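Open Day at Kodikara, or How I Spent a Saturday Thinking About Floors

I went to the Kodikara open day because it was free and because the rain had cancelled everything else in town. Kodikara makes vinyl flooring and oilcloth in a long brick building behind the rail yard, and once a year, in April, they open the doors and let the public look at the rollers.

Parking was in the mud. A young man in an orange vest waved me toward a space between two utes, then waved me out of it again, then went for lunch. I left the car where it was.

The tour starts every hour and ours left at twenty past. Our guide was Haoran Liao, who has worked on the print line for 7 years and has the calm of a man who has been asked many times whether lino and vinyl are the same thing. (They aren't. Lino is linseed oil, vinyl is plastic, and a fellow in our group argued the point as far as the drying hall.)

The big machine is called the Skadatar. It is the length of a bus and the colour of old custard, and it hums a note just flat of comfortable. Plain white sheet goes in one end. At the other end you get bricks, or parquet, or those brown autumn leaves my aunt had in her laundry until the house was sold. The patterns come off engraved cylinders, and the cylinders live in a storeroom out the back, standing on end like very heavy umbrellas. There are 2000 of them. Most haven't been used in decades and the company won't throw them out, a policy I also apply to phone chargers.

Haoran asked us to guess the best seller. I said fake timber. A woman with a pram said fake marble. It's the check. It has been the check for 80 years, through wars and shag carpet, and it goes into milk bars, barber shops, church kitchens and the front halls of people who own one good hat.

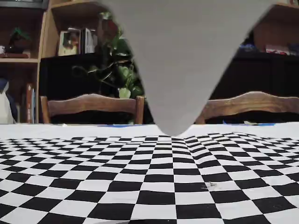
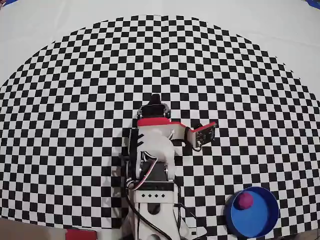
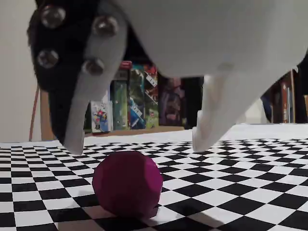 Black and white, still the favourite.

The trouble with a check, Haoran said, is that it shows up everything. A floral can wander off by a few millimetres and it only looks more natural. A check that drifts is a phone call from a customer. So there is a whole bench at the end of the line where people look at squares all day under a strip light, and they get an extra tea break for it. I asked if they see squares at night. He said one of them took up quilting.

After the print line came the smell room, which isn't its official name. New vinyl rests in there for 3 days before it's rolled and sent out. We were allowed in for as long as we liked. We liked about as far as the door.

Lunch was a sausage in bread from a stall run by Corkadeo, the cork people from across the road, who had come over in a spirit of neighbourliness and to hand out brochures. Cork is warmer underfoot, the brochure says. It also comes as a free coaster, and I now own several.

The gift shop sells offcuts by weight. I bought a piece in the brown autumn leaves, too small for any room I have, and carried it back to the car under my jacket. The young man in the vest had returned and wanted me to move one space to the left.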